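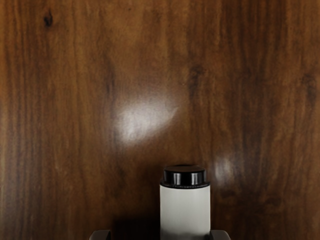
Seit Juli liegt bei uns das Angebot von Grivarport auf dem Tisch, und seit Juli frage ich mich, was davon wir brauchen. Ein Arm, ein Zweifingergreifer, Steuerung, Inbetriebnahme, dazu ein Softwarepaket, mit dem man alles vorher simulieren kann. Die Simulation haben wir zum Testen bekommen, und sie sieht gut aus. Lackiertes Holz mit Lichtreflexen, davor ein weißer Behälter mit schwarzem Deckel, genau zwischen den beiden Greiferfingern. Schön. Nur steht auf unserem Packtisch nie ein einzelner Behälter, und die Frage, wie der Greifer mit den flachen Tarkby-Schachteln zurechtkommt, hat mir bisher keiner beantwortet.

Was im Angebot fehlt

Waltraud Kohlhase macht bei uns die Zahlen und hat das Papier zweimal gelesen. Beim ersten Mal fand sie den Preis für einen Satz Ersatzfinger: 910 Euro. Beim zweiten Mal fand sie, dass die Finger als Verschleißteil gelten und damit aus der Gewährleistung fallen. Dazu kommt das Softwareabo mit 174 Euro im Monat, ab dem zweiten Jahr, kündbar zum Jahresende. Steht alles drin, aber auf Seite 31, hinter den Maßzeichnungen.

Die Schulung kostet 3.110 Euro für zwei Leute. Wer danach kündigt oder in Elternzeit geht, nimmt das Wissen mit, und dann zahlt man eben noch einmal. Dafür gibt es in keiner Amortisationsrechnung, die ich bisher gesehen habe, eine Zeile.

Arif Manurung sieht das entspannter als ich. Er hat bei Laskowska zwei solche Zellen aufgebaut und meint, die Simulation sei ihr Geld wert, weil man Reichweite und Anfahrwege klären kann, bevor man ein Fundament gießt. Das glaube ich ihm sogar. Er hat mir den Stift und den Stiftebecher vorgeführt, ein Arm, ein Tisch, ein Becher aus Drahtgeflecht, und man kann sich ansehen, wie Handgelenk und Greifer zum Becher stehen. Für die Planung der Aufstellfläche ist so etwas nützlich. Für die Frage, ob sich die Sache bei unseren Stückzahlen rechnet, hilft es mir überhaupt nicht.

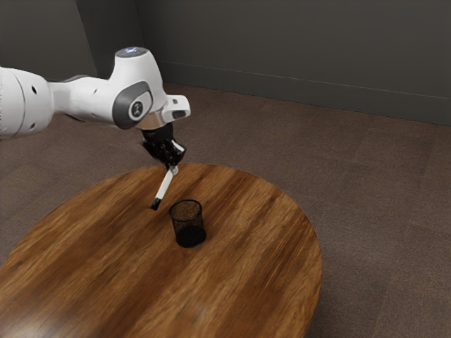

Wie wir jetzt weitermachen

Gekauft wird dieses Jahr nichts. Ich habe bei Grivarport um ein Mietangebot gebeten, drei Monate, mit unseren eigenen Teilen und an unserem eigenen Tisch. Trostetti bietet so etwas wohl an, allerdings ohne Simulation und mit einem kleineren Arm -- das vergleichen wir, sobald beide Papiere da sind.

Im Budget steht vorerst nur die Miete, dazu ein Satz Finger und die Schulung für eine Person. Das Abo lasse ich draußen, bis mir jemand schriftlich gibt, was nach einer Kündigung mit unseren Programmen passiert. Waltraud will außerdem wissen, wer den Stromanschluss zahlt. Auch dazu steht im Angebot kein Wort.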